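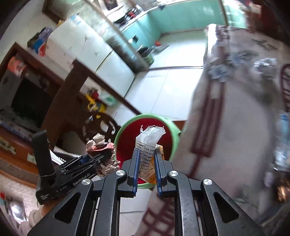
LIESMICH / Greiferset für zwei Hände

Ovora, Erfahrungen und Datenkarte zum Leihset

Hallo zusammen! Ich hab das Set seit Oktober in der Mache und schreib jetzt endlich mal auf, was drin ist, was taugt und was mich nervt. Ovora verleiht zwei Handgreifer im Paar, mit Koffer, Ladegerät und einem Zugang zum Hochladen. Man räumt damit zu Hause auf, die Aufnahmen landen im Ordner »Tisch abräumen« und können danach zum Trainieren benutzt werden. Ich hab mir die Aufgabe »Müll vom Esstisch in den Eimer« ausgesucht (klang leicht, haha).

Was drin ist
168 Durchgänge, alle vom selben Esstisch. Jeder dauert höchstens 90 Sekunden, danach piept's und man fängt neu an. Gegriffen werden vor allem leere Packungen und Folien, also alles, was knittert und sich wegdreht. Linke und rechte Hand liegen als getrennte Videos vor, die Zeitstempel stehen in einer eigenen Tabelle.

Wie sich das greift
Die blauen gerippten Polster sind für mich das Beste am ganzen Set! Eine aufgerissene Tüte hochkant zu halten geht damit richtig gut, selbst wenn man sie nur am Rand erwischt. Bei ganz dünner Folie muss man üben, da drück ich immer noch gern daneben. Und das Gewicht merkt man — nach über 8 Durchgängen am Stück wollte mein Handgelenk eine Pause und ich einen Kaffee. 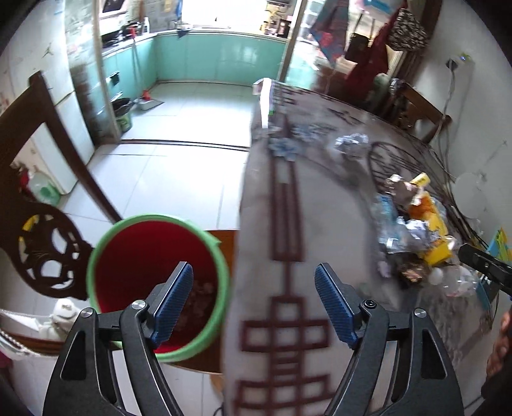 Beim Eimer hab ich lange herumprobiert. Am liebsten steht er mir direkt neben dem Tisch, dann reicht eine kurze Drehung aus dem Arm und man muss nicht laufen. Pentti Kokkonen vom Support meinte, ich soll ihn zwischendurch ruhig mal verrücken, damit nicht jeder Wurf gleich aussieht. Mach ich jetzt auch, steht in der Tabelle unter »eimer_pos«.

Was mich stört
Schnelle Schwenks werden unscharf, das Tischtuch ist dann stellenweise nur noch Geschmier. Wer Einzelbilder braucht, sollte vorher aussortieren. Außerdem ist die Anleitung von Version 2 an ein paar Stellen noch auf dem alten Stand, die Menüpunkte heißen bei mir anders.

Nutzung
Frei für Forschung und Basteleien, bitte mit Hinweis auf diese Karte. Fehler in der Tabelle gern an mich melden, Anneli Heinonen hat schon zwei vertauschte Zeilen gefunden — danke dir! Das Update liegt im selben Ordner.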